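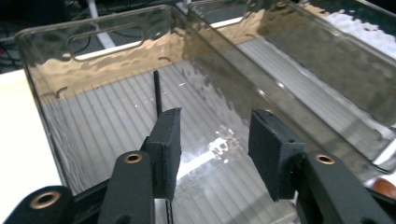 Wk 9 notes, Stock and Storage (G. Koller's group, I'm covering)

Nov 29, 2018

Carrying on from last week, where we stopped halfway through reorder points. Have the Dinmont sheet open, we use it all session.

**Recap, quick**

- Reorder point = demand during lead time + safety stock
- lead time starts when the order is *placed*, not when the supplier gets round to it
- safety stock is stock you hope not to touch. If you dip into it every week it's just stock

Dinmont case: a shop selling fixings, sells 85 boxes of screws a day, supplier (Voltley) takes 2 days. So 170 used up while waiting. Owner keeps 500 on the shelf "to be safe". Is that too much? Depends what he's frightened of. Work it out with your neighbour before looking at the back page.

**Fixed quantity v fixed interval**

Fixed quantity: same amount each time, timing varies. Needs somebody watching the level, or a two-bin system.

Two-bin: work from the first bin. When it's empty, order, and start on the second. Second bin holds enough to cover the lead time plus safety stock. No counting. Works well for small cheap items, washers, clips, labels etc. Works badly when people borrow from bin two and say nothing.

Fixed interval: order every Monday or whatever, amount varies. Easier on the supplier, one delivery, but you're exposed for the interval AND the lead time. Students always forget the first bit. It was in the April paper and most of the group lost marks on it.

**ABC**

Rank by yearly spend, not by unit price. A cheap thing used constantly can be an A item. Zenell list has roughly 3,000 lines, we'll only sort the first page.

- A: few lines, most of the money, check often
- B: in between
- C: most of the lines, hardly any money, two-bin and leave alone

Cut-offs are a judgment. Chacko puts them in different places from Thevar, both are fine in the exam if you say where you've drawn the line and why.

Watch out for items that are cheap but stop the whole job when missing. ABC won't catch these. Mark them seperately.

**Labelling** (short)

Part number, description, location, reorder level. Big enough to read from where you stand. Old labels come OFF, dont stick over.

**For next time**

1. Finish Dinmont, parts a to d
2. Sort Zenell page 1 into A/B/C, show your cut-offs
3. Read Michalski handout, first half only, skip the bit on discounts

Anyone who missed the Sang exercise, ask Ilango for a copy. Hand in to my tray by Tuesday.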